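Visit report: Farkell packing site, Virkbridge
Filed under Site visits, November

Farkell packs travel accessories for other companies. Pouches, toiletry cases, cable organizers and small bags come in flat, get opened and checked, and go out in retail cartons. The company opens its Virkbridge building to visitors on one Saturday a year, and I joined the ten o'clock group.

The warehouse part is quickly told. Cartons arrive at the east dock, are scanned, and ride a belt to the lift. The lift was put in by Drernerska and replaced a freight elevator and two people with pallet jacks. Both of them still work in the building, one on the dock and one in returns. On the day before our visit the lift had handled 3252 cartons, a number shown on a screen by the gate.

The sorting hall is where the changes are easiest to see. Until last year it had a long bench with twelve places. Now it has 4 robot cells and a shorter bench. Each cell takes 600 pieces a shift as long as the pieces are stiff and closed. Cases with a hard shell give no trouble. Soft goods are still done by hand, and that bench is now the slowest point in the building.

Marichka Bondarchuk leads the day shift there. She was direct about what the cells have done to the work. The lifting is gone and so is most of the walking, and sick days for backs and shoulders are down. On the other side, the easy pieces went to the machines and the hard ones stayed with the people. "You used to get a run of simple boxes and your hands could rest," she said. "Now every piece is a fiddly one." Her team asked for shorter turns at the bench and got them in the spring. They switch every forty minutes – the old rule was two hours.

We then went upstairs to the training room, where Farkell is working on the soft goods. The project is called Haruna and is run by Amarachi Balogun, who came over from the packing side. Bench workers do the job with a hand-held gripper in place of their fingers, and the recordings are used to teach the cells. People sign up for half-day turns and are paid at the bench rate plus a supplement.

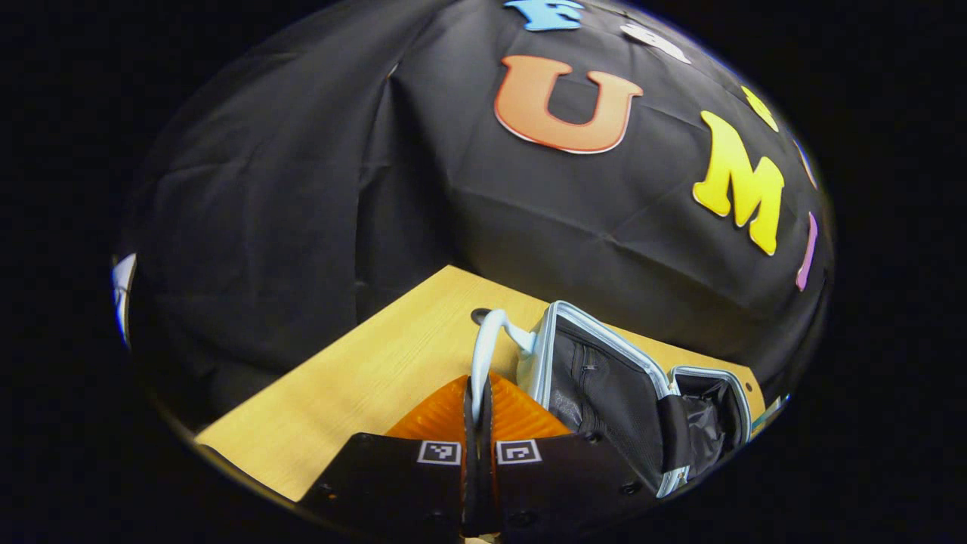

Balogun said the supplement was the first thing the workers negotiated. The second was a written promise that the recordings would not be used to rate anyone's speed. Both are posted by the door of the training room.

I asked what happens to the bench when Haruna works. She did not give a date or a head count. The plan is for one person to look after two cells, clear jams and check finished cartons, and there is a course for that on paid time. Bondarchuk had put her name down. Some of the older packers had not, and one told me he would rather move to the dock.

The tour ended in the canteen at half past twelve – coffee was free, lunch was not. Parking is behind the building, and closed shoes are required for the sorting hall.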